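About Uswood

Uswood is a small family company for the cleaning and return of glass bottles. We started in 2000 in the town of Grutport, in a rented hall behind the old fish market, with one washing line and one van. Today we work for more than 30 kitchens, juice makers and cider houses in the region.

Our idea is simple. A good bottle can be filled many times, so we collect it, wash it, check it and bring it back. Customers can choose between 2 services: the weekly round, or collection on call.
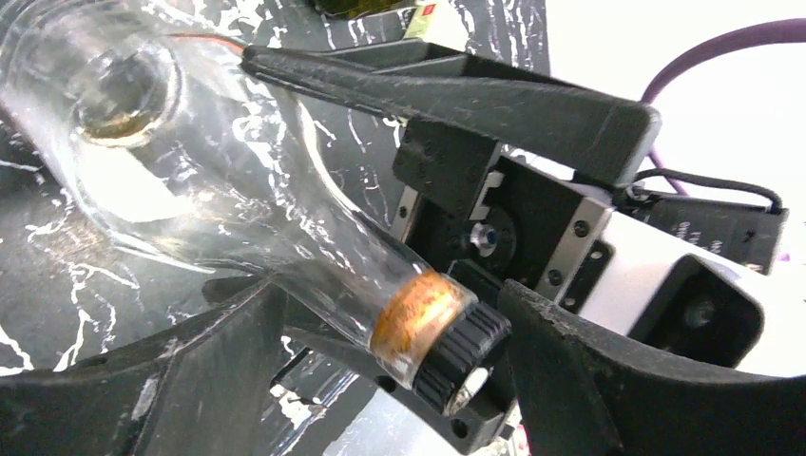 Before Uswood we paid every month to throw away good glass, and now the same bottles come back to us on Tuesday, writes Gemamard, our customer for many years. We are thankful for such words, and also for the complaints, which we answer in writing.

In April we opened our second site at Nadar, close to the railway. It has a bigger storage hall and a yard where the vans can turn without difficulty — our drivers asked for this a long time. The office stays in Grutport. 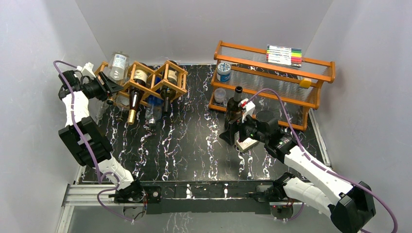
A clear bottle at the wooden rack.

We take clear, green and brown glass. Please remove corks before the collection. Labels can stay on. The smallest order is 4 crates, and new customers receive the crates from us on loan.

You are welcome to visit us in Grutport on working days. Please call the office first, so that somebody has time to show you the hall.

Page updated 10 June 2022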